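**Ticket:** Episodes dropped at the export step, PC teardown cell
**Opened by:** Ximena Ocampo
**Project:** Provine (desktop disassembly demos)
**Status:** Monitoring
**Severity:** Medium. Collection can go on, but the usable count is behind.
**Opened:** Jul 11, 2025

### Problem

We have 1,389 teleoperated episodes recorded toward the target of 2,000. The export script (Driltora, current release) rejects a share of them with `stream length mismatch`. The rejected ones play back fine in the viewer. Nothing is wrong with them by eye.

The rejects are nearly all from the drive removal task. Memory removal and cable unplugging go through clean, apart from a couple that the operator had already flagged as bad.

### Setup

- Arm and gripper on the slotted table, leader arm at the operator desk
- Fixed overview camera, plus one wrist camera
- Joint states and gripper state logged at 50 Hz, both cameras at 20 fps
- Recording machine: Halim
- Storage: Wustgate share, copied over at the end of each session

### What I checked first

1. Disk space on Halim. Plenty.
2. Camera cables. Reseated both at the recording machine end, no change.
3. Clock on Halim against the clock on the arm controller. They were apart by a few milliseconds and steady. Not enough to trip the check.
4. Ran the export against the local copy instead of the Wustgate share. Same episodes rejected, so the copy is not damaging them.

After that I went through the rejected files one by one and compared start and stop times for each stream. In every one, the overview camera stream ends early. The wrist camera and the joint log run to the end.

The drive removal episodes are the longest ones we record. The operator has to free the drive, lift it clear of the case, and carry it over the rim without catching the cables. The other tasks are finished in less than half the time.

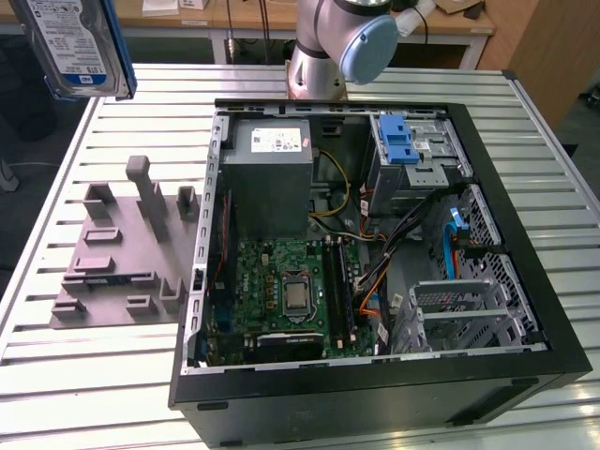
So I looked at length only and ignored the task name. Sorted by duration, the rejects are all at the long end. Two long memory episodes, where the operator had to try the latch again, were rejected too. That takes the task itself out of it.

### Cause

The overview camera writer holds frames in a buffer and flushes when the episode closes. The buffer has a fixed size. When it fills, the writer drops new frames and puts one warning line in its own log, not in the session log that the operators watch. The wrist camera is set to write as it goes and has no such limit.

The setting was changed in February, when we moved the overview camera to a higher resolution. Larger frames fill the same buffer sooner. We were only recording short tasks then, and it never came up.

### Fix

- Overview writer switched to write as it goes, same as the wrist camera
- Dropped frame warnings from both writers now go to the session log
- Recorder refuses to save an episode as "good" if any stream ends early. It saves it as "needs review" and beeps.

Recorded 20 drive removal episodes after the change. All of them exported. I let one run on well past the normal length on purpose and it also went through.

### The rejected episodes

They can't be repaired for the overview view. The frames were never written. Options I see:

- Trim them to where the overview stream stops. This loses the lift and the place, and those are the parts we want examples of.
- Keep them for the wrist camera only training run. The wrist and joint data are complete.
- Throw them out and record again.

I have moved them to `review/short_overview` and taken them out of the count. Please don't delete that folder until the training side has said if they want the wrist camera data.

### Notes for operators

Start each drive episode with the cable bundle where it naturally falls. A few people have been tucking it out of the way before pressing record. We need the cables in the way some of the time or the policy won't learn to go past them.

If you hear the beep, leave the episode as it is and record another one. Do not rename it.

### Still open

- Export error text should name the stream that is short. Requested.
- Old short-task episodes need one pass with the new check. Running overnight on Halim, result to be added to this ticket.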